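Dusting the Silk Flowers Before Fall

Home notes from the Barnolach newsletter, August

14 shares - 3 comments

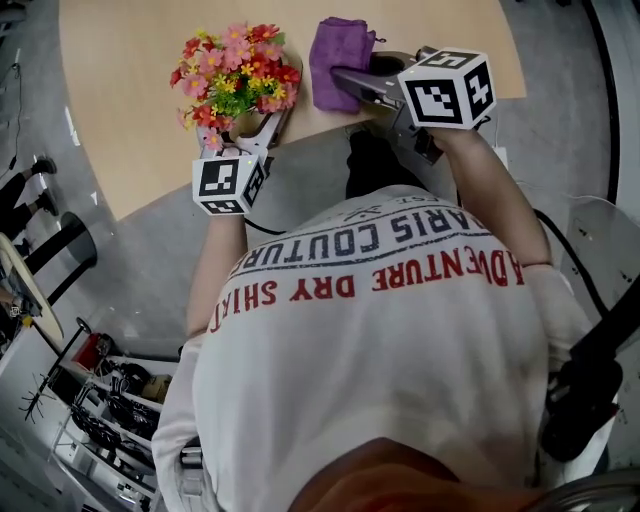 How often do artificial flowers need to be cleaned?

Every two weeks for a light dusting, and once a season for a proper cleaning. Flowers in a kitchen or near an open window need it more often, and flowers in a closed cabinet can go most of a year.

We get this question every August, when people start changing over their tables for fall and find that the summer bouquet has gone dull. Most of the time the color is fine and the dust is the problem. Pink and coral blossoms show it early, as a gray cast on the outer petals. Yellow filler flowers hide it longer, but they also hold more of it, and it is harder to get out of the small clusters.

Start with a clear table. Take off the runner and anything else that will catch the dust, and lay the bouquet down flat. Keeping it in the vase while you work means half the dust drops into the vase, and you will be washing that too.

A folded microfiber cloth does most of the work. Fold it into a pad a little bigger than your palm and use it dry. Hold the stems together near the base with one hand and wipe outward from the center of each flower. Do the leaves next, top side and then underside. Support each leaf from behind while you wipe it, or it will pull off the stem. When one side of the pad is dirty, refold it and go on with a clean side.

Don't use a cloth that has had furniture polish on it. The polish leaves a film on the petals and they will collect dust twice as fast afterward. One reader in Provton wrote to us last spring about a centerpiece that had turned sticky, and that was the cause. It went through two washes before it came clean.

For the small clusters, a cloth is too big. A soft paintbrush or a clean makeup brush works well. Hold the bouquet upside down and brush from the stem toward the tips, so the dust falls away from the flowers. A hair dryer on the cool setting will also do it, but take the bouquet outside first.

Washing is a different matter. Check the tag or the seller's page before you put anything in water. Plastic and latex flowers can usually be washed in cool water with a drop of dish soap. Some silk and polyester ones can too, but the dye may run, and red and salmon shades are the worst for it. Test one petal at the back with a damp white cloth. If color comes off on the cloth, stay with dry cleaning. Paper and dried flowers should never be wet at all.

If the test petal is fine, dip the heads, swish them gently and rinse in a second bowl. Shake off the water and hang the bunch upside down over the tub. Give it a full day. Leaves with wire in them should be dried with a towel first, as the wire rusts where it comes through the fabric.

Once everything is dry, spend a few minutes on the shape. Flowers that have been in the same vase all summer get flat on the side facing the wall. Bend the stems out one at a time, starting with the outside ones, and turn the bouquet as you go. Petals that have creased can be smoothed between two fingers. A little steam from a kettle helps with stubborn ones - keep your hands well back, and don't try it on plastic.

Store the summer flowers in a box that is long enough for the stems. Crumple some white tissue paper around the heads and put nothing on top of them. Colored tissue can leave marks if the closet is damp. Write the season on the end of the box where you can read it from the shelf. An attic is too hot in most houses, and the glue on the stems lets go. Under a bed is better.

Wash the cloths separately when you are done, in warm water with no fabric softener. Softener coats the fibers and they stop picking up dust. Let them air dry or tumble them on low.

The swap table is open again this month at the Moussa Street hall on Tuesday evening. Bring clean bouquets, stems and vases you are finished with, and take home others for fall. Last year's table took in 196 stems and 73 vases, so there should be a good choice. Flowers that are badly faded or missing heads can go in the craft bin by the door, where the Inari wreath group will pick them over for parts.

Next month: cleaning baskets and dried grasses.

14 shares
3 comments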